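Print this page | E-mail to a friend

A day inside Jandow: Bomthorpe's training ground opens its gates

I have been watching Bomthorpe play for most of my life and until this week I had never been past the security gate at Jandow. You drive by it on the way to the ground, you see the hedge and the tops of the floodlights, and that is your lot. So when the club announced a supporters' open day, with tickets by ballot, I put my name in within a minute of the e-mail landing, and so did my wife, my brother and my brother's neighbor, who supports Tustau and should not have been allowed anywhere near it. The neighbor got a ticket. So did I, thankfully. The other two are still not speaking to us.

There were 2,000 places across the day and, according to the lady on the gate, a lot more people than that asked for one. You were given a colored band for your time slot. Ours was green, which meant the ten o'clock group, and that turned out to be the best one to have, as the first team were still out on the grass when we got there.

We took the number 18 bus from the station. If they do this again, take the bus. The parking is in a field behind the lake and it had rained all night.

First stop was the main pitch, where we were allowed to stand behind a rope along one touchline. I can't tell you how much quicker it all looks from there. From my seat in the Adebisi Stand a five-yard pass looks like a five-yard pass. From the rope it's a thud, and then another thud, and the ball is on the other side of the pitch before you've worked out who had it. They were doing a possession game in a small square, eight against four, and the noise never stopped. They shout the whole time! Names, mostly, and "turn" and "time" and a few words the parents near me pretended not to hear.

The session finished with crossing and finishing, and the keepers got the biggest cheers of the morning. Two saves in a row from close range, both with the feet. Then the players came over and signed things for a good half hour. I had brought the program from the last cup run, and it now has nine names on it, two of which I can read. 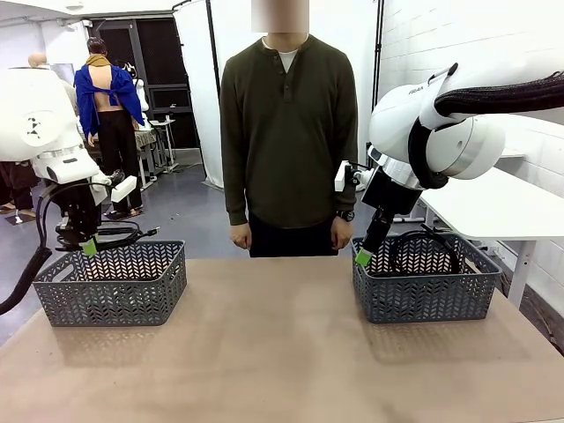
After that we were split into smaller groups and ours was taken around by Ladi Olaniyan, who coaches the goalkeepers in the academy and has a voice you could hear from the bus stop. He was fantastic. He had clearly been told to keep us moving and he clearly had no plans to, so we spent far longer than we should have in the indoor hall, with him explaining why he starts the youngest keepers off with no gloves.

"They catch with their hands first," he said. "Gloves do half the work and then they think they've done it." One of the dads asked if that didn't hurt in February. "Yes," said Ladi.

The academy has 155 boys and girls in it at the moment, from the under-nines up. I had no idea it was that many. They come in after school on a fleet of minibuses, they eat first, then there's an hour of homework in the classrooms upstairs, and only after that do they get changed. The classrooms were the part I hadn't expected to enjoy. There's a wall of school reports (names covered up, of course) next to a wall of team photos, and Ladi said the reports wall is the one the coaches get asked about. If a player's grades drop, they sit out a weekend game. He told us about a lad who missed the Tustau match last season over a geography project and cried all the way through it. The neighbor said that explained the score.

He took questions, too, and he didn't dodge them. Somebody asked how many of the 155 would play for the first team, and he said he'd be pleased with two. Somebody else asked what happens to the others, and he talked for a long time about that – the calls to other clubs, the college places, the ones who come back as coaches. Three of the academy staff came through Jandow as players, and one of them refereed the kids' game that afternoon. I went in thinking of the academy as a way of finding players to sell and I came out knowing the name of the school bus driver. I'd happily have listened to another hour of it.

Then the gym, which is smaller than the one I pay for and never go to. Then the treatment rooms, where we were asked to keep our voices down, and where a certain left back was lying on his front with his phone in his hand and gave us a thumbs-up without turning over. The pool wasn't on the tour. The kitchen was! They let us have lunch in the players' dining room, at the players' tables, and it was the same food: chicken, rice, three kinds of beans, a very good vegetable soup. No ketchup anywhere. A little girl at our table asked for some and the chef came out and told her, very seriously, that the captain had been asking for years as well.

I'd been looking forward to the afternoon most of all, as that was the grass. I know that makes me sound odd. But Bomthorpe's pitch was a bog for my whole childhood, and these days it looks like a pool table in December, and the man responsible is Skarphéðinn Lauritsen, the head groundskeeper. He doesn't do interviews. He doesn't do the club podcast. But he'd agreed to do two short talks out by the practice pitches, and word must have got around, because there was quite a crowd standing in the drizzle.

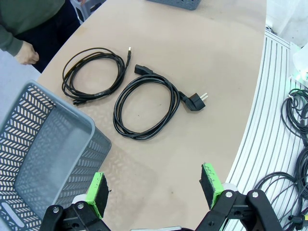 He spoke for twenty minutes without a note. The main practice pitch at Jandow is cut to the same height as the one at the stadium, sown with the same mix and watered at the same time before kickoff, so that the ball runs the same on a Thursday as it does on a Saturday. If the team is going away to a slower ground, he lets the far pitch grow a little and keeps it dry, and they train on that one. He'd done it for the Tustau game. He looked at our neighbor's scarf as he said so and just smiled.

What I liked was how much he minded. He got down on one knee and parted the grass with his fingers to show us the depth of the roots, and he passed around a core he'd taken out that morning, and when a boy dropped it on the path he picked up every crumb. He said the worst thing for a pitch isn't the football, it's shade, and that the new roof on the Adebisi side had given him the hardest two winters of his working life. The lamps go out on it every night until March. He told us he still drives over on his day off to look at them. His wife, he said, knows where to find him.

I asked him what the players say to him about it. "When it's good, nothing," he said. "So I have had a very quiet year." That got a round of applause, and I think it embarrassed him, because he went straight off to move a sprinkler.

The last part of the day was a game between the two oldest girls' teams on pitch four, with a small stand down one side. I'd say a good half of our group stayed for it even though the buses home had started. It was terrific. It finished 3–3, and the equalizer was a free kick from so far out that I was looking in my bag for a cereal bar when it went in. I've had it described to me several times since. Number six for the reds was the best player on the pitch by a distance and I'll be going to see her in the cup next month if I can get a ticket.

A few notes for anyone thinking of entering the ballot if it comes around again. Wear boots. The paths are fine, but you'll want to be on the grass verges for the training session, and they were chewed up by eleven. There's a stall selling coffee by the indoor hall and another by pitch four, and the pitch four one is better and had shorter lines. Photos are fine everywhere apart from the treatment rooms and the analysts' office. The shop had last season's training tops at half price, mostly in small, so go there before lunch and not after. The bathrooms upstairs by the classrooms had no wait at all.

If I had a complaint it would be about the stadium shuttle, which was supposed to take us on for a walk around the trophy room and left early with half its seats going spare. We waited in the rain and then gave up. The club has since e-mailed to say sorry and offered everyone in the green group a free stadium tour, so I can't stay cross.

There's talk of making it a yearly thing. The club raised 3,000 from the raffle for the academy minibuses, and the first prize was an hour's coaching with Ladi, won by a retired postman in our group who hasn't been in goal since school. He asked if he had to do it without gloves. Ladi said of course he did.

We got the bus back just after five with the neighbor asleep against the window, a Bomthorpe pennant sticking out of his coat pocket. He says it was for his niece.

Related items
- Adebisi Stand roof: supporters' questions answered
- Girls' cup draw: Bomthorpe at home in the next round
- From the archive: the mud years, in readers' own words
- Tustau away: travel and ticket news
- Academy minibus appeal passes its target

Print this page | E-mail to a friend

Last updated: 11th February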